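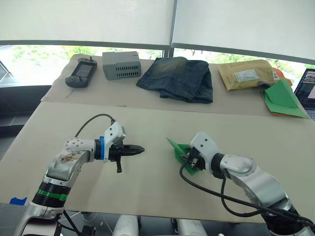 How to Fix a Wobbly Table

By Arsalan Swati
Posted Feb 16, 2022

A table that rocks can usually be fixed in an evening with basic tools. Before you cut or glue anything, find out whether the fault is in the floor, the feet, the joints or the top. People often start by sawing a leg, and end up with a table that is lower and still rocks.

What you need

Screwdriver
Adjustable wrench
Wood glue
Two bar clamps
Pencil
Sheet of 80-grit sandpaper
Thin cardboard for shims
A flat surface larger than the table's footprint

Step 1: Check the floor

Turn the table a quarter turn and press on each corner. Turn it again and repeat. If it rocks in one position and stands firm in another, the floor is uneven and the table may be fine. Old kitchens are bad for this, and so are tiled rooms where one tile sits proud of the rest. You can leave the table in the position where it stands firm, or use felt pads of different thicknesses under the feet.

If the same corner lifts in every position, go on to the next step.

Step 2: Tighten everything

Clear the table and turn it over on a blanket. Get a second person to help with anything longer than four feet. Look at where each leg meets the apron, the frame that runs under the top. Most store-bought tables have a corner bracket with a hanger bolt and a nut. Snug up all the nuts by hand first, then go around again with the wrench. Stop when the leg no longer moves. If you keep going you can pull the bolt out of the wood.

Check the screws that hold the top to the apron as well. A screw that spins without getting tight has stripped its hole. Take it out, put a little glue on two or three wooden toothpicks, push them into the hole, snap them off flush and let the glue dry overnight. Then drive the same screw back in.

Stand the table up and test it again. A lot of tables are done at this point.

Step 3: Reglue a loose joint

Older tables with mortise and tenon joints have no bolts to tighten. Hold the leg in one hand and the apron in the other and flex them gently. If you see a gap open and close, the glue has let go.

Work the joint apart without forcing it. A rubber mallet helps. Scrape off the old glue down to bare wood, because new glue will not hold on top of it. Brush fresh glue on both surfaces, put the joint back together and clamp it across the leg. Wipe off what squeezes out with a damp rag. Check the leg against the apron with a square before the glue sets. Leave the clamps on for the time given on the bottle and keep weight off the table for a full day.

Step 4: Level the feet

If the joints are solid and the table still rocks, one leg is short. Stand the table on your flat surface and slide pieces of cardboard under the short leg until the rocking stops. The stack shows you how much you need to make up.

For a small gap, glue a felt or cork pad of that thickness to the foot. For a larger one, screw-in adjustable feet are easier. Drill a pilot hole in the center of each leg end, tap in the threaded insert and screw in the foot. Fit them to all four legs so the table stays level.

Sanding the other three legs down to match is the last choice. Mark a pencil line all the way around each foot, sand to the line, and test often.

Tables that sit side by side

Two tables pushed together need to match in height or plates will catch on the step between them. Level the taller one first with its feet screwed all the way in, then raise the other to meet it. Lay a straight board across the join to check. A pair of hook-and-eye catches under the tops will stop them drifting apart.

Comments

Joyce Mugo
The toothpick fix held on my desk. I had to do three of the holes twice, as I used too little glue the first time.

Arsalan Swati
Let it dry the full night and it should last. For bigger holes use a piece of dowel.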